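Budget season at Skincombe, and we've been asked to put a robot arm in the equipment plan. A few posts while I go through the quote from Conent.

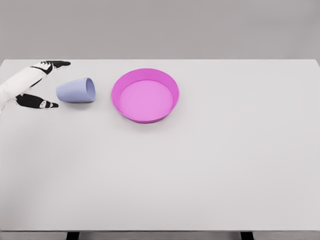

Simulated arm, cup on its side, pink bowl. Table-clearing task.

2/ The quote says 2,764 for the arm and gripper. Fine. Then you get to page two and find the mounting plate, the spare fingers and the power supply, all "priced on request". I have requested. Still waiting.

3/ Also not in the 2,764: the table. Delivery. VAT. Someone's time to bolt it down and swear at it.

4/ I keep being told the simulation will save us money since we can try everything before we buy. Maybe. The cup in there is plain lavender and the table has nothing else on it but the bowl. Our tables have tea rings, till rolls and at least one wet cloth.

5/ Asked the sales desk how many real cups it had picked up. Was sent a brochure.

6/ Tasdale have the other bid. Dearer arm, but the price includes fitting and a two-year service plan. I'd sooner see one big ugly number than a small one with friends.

7/ Someone replied asking about grippers. Both bids are for two-finger ones. The Conent fingers are a wear part and the warranty leaves them out. Read the back page, folks.

8/ Training: Conent allow us 112 minutes. Not two hours, 112 minutes. I would love to know what got cut.

9/ Joshi (our stock software, for those who don't follow me for the glamour) won't talk to either arm without an add-on. Add-on is a yearly fee. Guess which column of the spreadsheet nobody had made.

10/ Where I've got to: no purchase this round. I've put in for a short hire, our own cups, our own bowls, our own horrible lighting. If it copes, it goes back in the plan for December.

11/ And yes, I've asked whether the hire fee comes off the price if we buy. "Usually" is not an answer I can put in a cell.

29/03/2018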